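Clirnament notebook, Wednesday
Last updated: Wednesday, 16:40
Print this entry | E-mail this entry

Got the new grasp scorer hooked into the kitchen sim before lunch and I'm rather pleased with it! The old one only looked at distance from fingertip to surface, so it happily gave top marks to poses where the hand would sweep the chopping board on the way in. The new one scores the last 8 waypoints of the approach as well. One extra call in the planner and a config flag (approach_cost, off by default, please leave it off on main for now).

Using the aubergine as the test object. It's fat at one end and narrow at the other, a good shape for catching lazy scoring. Right arm does the reaching; left arm has an empty gripper and stays over the worktop.

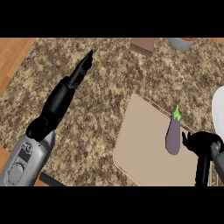 Iestyn Gough reckons the scorer is too kind to side approaches and wants the wrist angle weighted separately, before anybody tunes anything else. Fair point. I'd folded wrist angle into the joint-limit term and it gets swamped there. Splitting it out this afternoon.

Queued 1,000 seeds on Foltgate overnight, board rotation randomised, planner timeout at 70 ms. Gaurav, if you need the machine, kill my job and I'll restart it, the seeds are saved.

Still to do: log rejected poses too, and ask Berenice where the collision padding gets set. I found it in two places and they disagree.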